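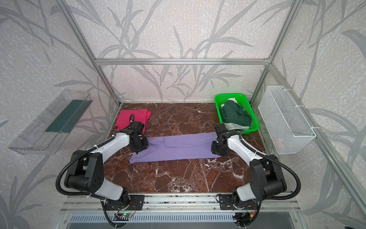 Linen closet and laundry room check, August

I do this walk-through twice a year at the Candon house, which we rent out by the week, and I type up my comments the same evening while I can still read my own handwriting. OK means OK. "Fix" means I'm buying something.

1. Dryer lint screen – OK
Clean, and I ran it under the faucet anyway. Dryer sheets leave a film you can't see until the water beads up on it.

2. Dryer vent, outside flap – FIX
Sticks half open. I poked it with a stick and it closed, then it opened again while I stood there looking at it. New one is on the list. The duct itself is fine (I had it brushed out in spring, all the way to the wall).

3. Washer hoses – OK
No bulges, no rust at the fittings. These are the braided kind and they're 4 years old, so I'm giving them one more year.

4. Floor drain – OK
Poured a bucket down, it went away. Smelled a little before, didn't after.

5. Closet shelves – FIX
Top shelf bows when the winter blankets are up there. I moved them to the bottom for now and put the colored towels up top, and I like it better that way! Still want a bracket in the middle.

6. Sheets and towels – OK, mostly
Three bath towels with frayed hems went into the rag bag. Pillowcases are in good shape. One fitted sheet has lost its stretch in a corner, but it'll do for the pull-out.

7. Smoke alarm in the hall – OK
Pressed the button, scared the dog. Battery changed on Tuesday.

8. Outlet behind the washer – OK
Tripped and reset the way it should. Cover plate had a loose screw, snugged it up.

9. Detergent shelf – FIX
Pods need to be in something with a latch, up high. We get families with toddlers. I also threw out a bottle of bleach with no cap, goodness knows where the cap went.

To buy: vent flap, shelf bracket, latching bin, 3 bath towels.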